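How do you sort small bits on a table without it all creeping back together?

I've got one light wood-effect table in the back room at Clultby and a mountain of odds and ends to get through by Monday. I start off with lovely tidy piles, then I put the kettle on, come back and it's one big heap again. Any ideas, please? I can't spend more than 27 pounds!

Answer 1 (accepted)
Oh, I do sympathise! What saved me was plastic baskets, two on each side of the table, with the middle left for whatever you're dealing with at that moment. One thing in the middle, decide, into a basket, next. Mine came from Wiltier and the slotted sort are nice and light to carry off when they're full (I did 70 bits in one evening, with biscuits).
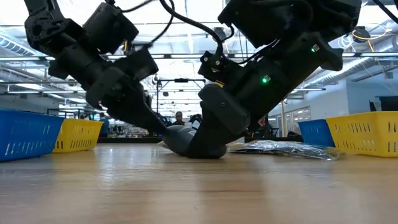 One item in the middle, baskets to either side.

Answer 2
baskets yes, but label them

Answer 3
We used old shoe boxes and they were fine, though the lids get everywhere. Do the big things first, I always think, and keep a bin bag by your chair.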